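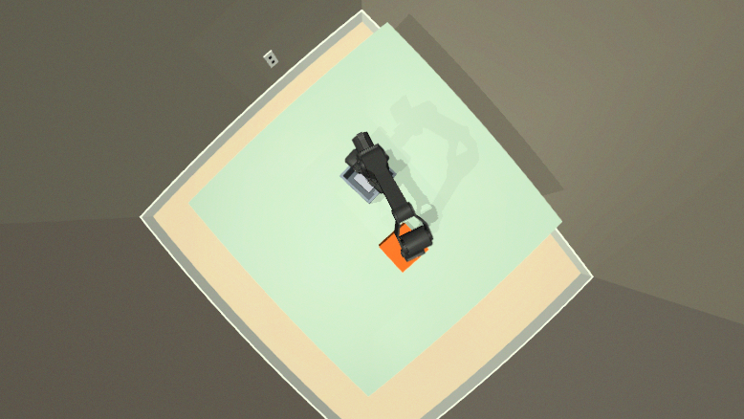 *Project report, Automation in Daily Life course, Ververidis Technical College. Written by the student group "Table Work". Submitted May 10, 2020.*

## Can a machine put one thing away?

Our project started with a simple question from the first lesson: which chores at home or in a shop can be given to a machine today? Most of us wanted to study something big, like cleaning a kitchen. Our teacher advised us to take one small movement and study it well. We chose "put one thing away". A person does this many times a day, with a cup, a toy, a box of screws, and does not think about it.

In our simulation the chore is very reduced. There is a robot arm, a pale green table, a gray tray and an orange piece. The arm must take the piece and put it in the tray. The rest of the room has almost nothing in it, only bare walls and a power outlet. We will come back to this emptiness later, as it became the most important point of our report.

## How we chose the chore

Before we built the task, we made a short visit to the Setero store in February. Setero sells household goods, and the workers there spend a large part of the day returning things to the right place. A customer takes a sponge holder, walks with it to another shelf and leaves it there. In the evening a worker collects these lost items in a basket and carries them back.

We asked two workers what part of this work they would give to a machine first. The first worker said the carrying. The second worker said she would give all of it, but she did not believe that a machine could see the difference between a lost item and an item that only stands a little crooked. We wrote this sentence in our notes and it helped us much more than we expected at that time.

We divided the job of the worker into these steps:

1. Notice that an item is in the wrong place.
2. Know where it belongs.
3. Pick it up.
4. Carry it.
5. Put it down so that it stays.

Our project only covers steps 3, 4 and 5. Steps 1 and 2 are given to the robot for free. It knows that the orange piece must move, and it knows that the tray is the goal. We want to say this clearly at the beginning, so the reader does not think that our robot is tidying a store.

## The simulation

We worked in Virosero, the simulation program that our college uses in the robotics classes. In Virosero you can place a table, an arm and objects, and the program calculates how they touch each other. The college has a real arm too, but the lab was closed for our group during the second half of the semester, and all the results in this report are from the simulation.

The task file describes the room, the table and the start position of the piece. We changed the start position a little for each run. The tray stayed where it was. We did not change the lighting, and the shadow of the arm always falls on the table. At first we thought the shadow had no importance. Later we understood that it matters for the program that looks for the piece, and we explain this in the next section.

The control program is not our invention. We took the one from the course and changed three things: the height from which the arm comes down, the speed near the table, and the moment of letting go. The view we used to check the runs is from almost straight over the table. It is a good view for seeing if the piece is left or right of the tray. It is a bad view for seeing how high the arm is. We lost a full afternoon because of this -- we believed that the arm was touching the piece and it was still in the air.

## Results

We made 97 runs. In 18 of them the piece did not finish in the tray. We looked at each failed run again, slowly, and wrote down the reason.

| Reason | What we saw in the failed runs |
|---|---|
| Bad grip | The arm came down beside the piece and pushed it away |
| Early release | The piece was let go before it was fully over the tray |
| Rim contact | The piece touched the rim of the tray and fell outside |
| Wrong detection | The program placed the piece where it was not |

The bad grip was the most common reason. When the piece is turned, the arm must also turn, and our program sometimes chose the longer way around and arrived with a small error. A small error is enough. A human hand closes and the fingers repair the mistake by themselves. The arm closes exactly where it was told.

The early release was our own fault. We wanted to save time and moved the letting go forward. After we put it back, this problem did not come again.

Wrong detection was the rarest, and it was the most interesting for us. It happened when the arm was over the piece and covered a large part of it. The program then saw only a corner of the orange and made a guess about the center. We tried two solutions. One was to let the program look only before the arm moves in, and keep the answer. The other was to let the program look all the time, but to trust the new answer less when only little orange is visible. The first solution worked better in our runs, but it has an obvious weakness: if the piece moves after the look, the arm does not know it. In a house with children or a cat, things move after the look.

## What this says about real chores

The result looks good on paper. If a friend helped you to tidy your room and did most things right, you would be happy. But a store or a home is a different judge. The Setero workers told us that a dropped glass costs more time than it takes to return a full basket of items, because the aisle must be closed and cleaned. So the question is how often the machine succeeds, but also what it costs when it does not.

We compared our task with a machine that many people already have, the dishwasher. One member of our group has a Molow at home, a small model that stands on the counter. It washes well, and it never decides anything. The person brings each plate to the right place, and inside the box every day is the same. We think this is the reason why washing was automated early and loading was not. Loading is "put one thing away", repeated with things that are all different.

Our simulated room is in some way similar to the inside of the dishwasher. The floor is clean, the table is plain, and the piece has a strong color that appears nowhere else. We removed everything that could make the chore difficult, and there were still failures to explain.

So our answer to the question of the course is careful. Yes, a machine can put one thing away, when the thing is known, the place is known and the table is kept free. There are work places like this. A packing table in a warehouse can be arranged for a robot. A kitchen table on a weekday morning can not, or not without asking the family to live differently.

## Problems in our work

We have to mention some weak points.

- The friction in Virosero has a standard value and we did not test others. A soft sponge and a wet plate would both behave in a different way.
- We changed only the position and the turn of the piece. Its size and color stayed the same.
- Two of us checked the runs separately, and in a few cases we did not agree if the reason was a bad grip or wrong detection. We discussed these until we agreed, but another group could sort them differently.
- We did not measure the time well. We noted it only for the later runs, so we left it out of the report.

## If we continue

For the next semester we would like to put a second object on the table, in a color close to orange, and ask the arm to leave it in peace. This is closer to the sentence of the second worker at Setero. We would also like to add a view from the side, for the height problem.

We would also try the same task file on the real arm, with the same tray position, and keep the same table of reasons. We expect that the rim contact will be more frequent there, but this is only our opinion and we have no data for it.

The task files and the list of runs are in the course folder, under the name of our group. The file with the early release setting is marked "old" -- please do not use it.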